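Course handout, Unit 6: Opening and Emptying Taped Cartons

Ronis Receiving and Stockroom Skills Program

This handout accompanies the practical portion of Unit 6. Students should read it before the session and bring it to the workbench. Questions on the reading may be included in the written review at the end of the module.

## 1. Purpose of the unit

Small cartons make up most of what arrives at a stockroom. The Jovville training store logged 1273 of them last November, and the damage reports from that month concerned contents cut during opening more often than contents broken in transit. A carton blade should never travel farther into the package than the thickness of the tape and the board beneath it.

By the end of the unit, students are expected to:

- identify the main seam of a carton, including one hidden under several layers of tape;
- hold the carton steady while cutting;
- remove the contents and set them down in an orderly way;
- record the contents on a receiving sheet.

## 2. Examining the carton

Before any blade is opened, turn the carton over and look at every side. A carton sealed at the factory normally has one strip of tape along the center seam. A carton that has been packed by hand may be wrapped several times, with strips crossing one another over the top and down the sides. Clear tape is the harder kind to read. Wrinkles catch the light and can be mistaken for the edge of a flap.

Run a fingertip along the top until the slight dip of the seam can be felt. If it cannot be found, look at the end panels, where the flaps meet the side walls. Mark the seam with a pencil if necessary.

Note the condition of the carton on the receiving sheet at this stage. Crushed corners, stains and torn board must be entered before opening.

## 3. Holding and cutting

The carton is held on one side and cut from another. The holding side should press firmly enough that the carton does not slide, and it must stay out of the line of the cut. On smooth surfaces such as stone or tile, a light carton moves easily, and a nonslip mat is recommended.
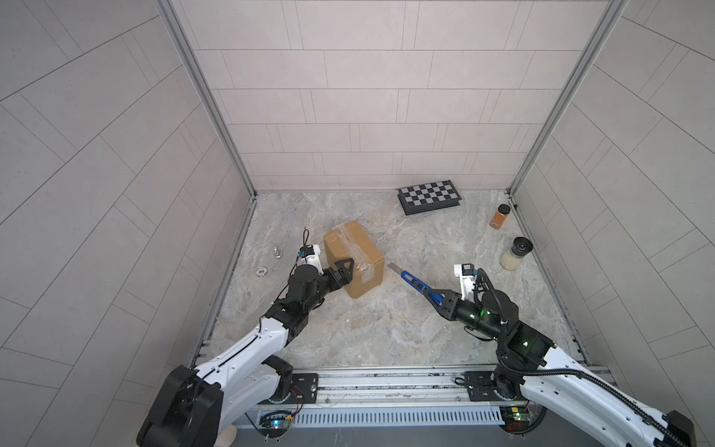

*Figure 1. Small carton wrapped in clear tape, held at the left, with a utility knife at the right.*

The following sequence applies to all cartons handled in this course:

1. Extend the blade by the shortest amount that will cut the tape.
2. Cut the tape at the two ends of the seam first.
3. Draw the blade along the seam at a low angle, in one pass if possible.
4. Where strips cross, cut each strip separately. Do not force the blade through a thick crossing.
5. Retract the blade and put the knife down before lifting the flaps.

Step 5 is assessed separately. A student who lifts a flap with the blade still extended will be asked to repeat the exercise.

## 4. Emptying the carton

Open all of the flaps fully and fold them outward. Flaps that spring back hide the bottom corners, where small items tend to collect. Reach in from above and lift one item at a time.

Mixed cartons need more care than uniform ones. A single carton from the Meltow practice set may include a board game, jars from the pantry shelf and a few pieces of hardware. Jars are stood upright as soon as they come out, with lids checked for tightness. Flat items are laid toward the back of the work area. Nuts, bolts, tokens and similar pieces go into a shallow tray.
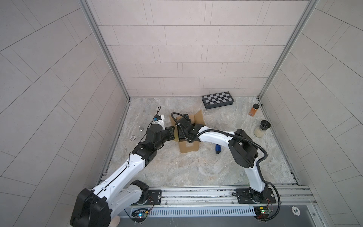 **Should the carton be turned upside down to empty it faster?**

Contents should be lifted out by hand. Tipping the carton lets heavier items fall onto lighter ones, and small parts are easily lost.

## 5. Receiving sheet

The Nuchit receiving sheet has 18 lines. Use one line for each kind of item and enter the quantity in the right-hand column. Items that do not match the packing list are entered at the bottom under "Unlisted." Do not return an unlisted item to the carton.

Sheets are filed by shelf number. Numbers from 4000 upward are reserved for food and spices and must not be assigned to games, tools or hardware, even when these arrive in the same carton.

## 6. Preparation for the next session

- Read Sections 2 and 3 again and practice finding the seam on a carton at home, without a blade.
- Complete one blank receiving sheet using any six items from a kitchen cabinet.
- Bring closed-toe shoes. Knives and mats are supplied.

Flattened cartons are stacked beside the bench at the end of each session, with loose tape removed.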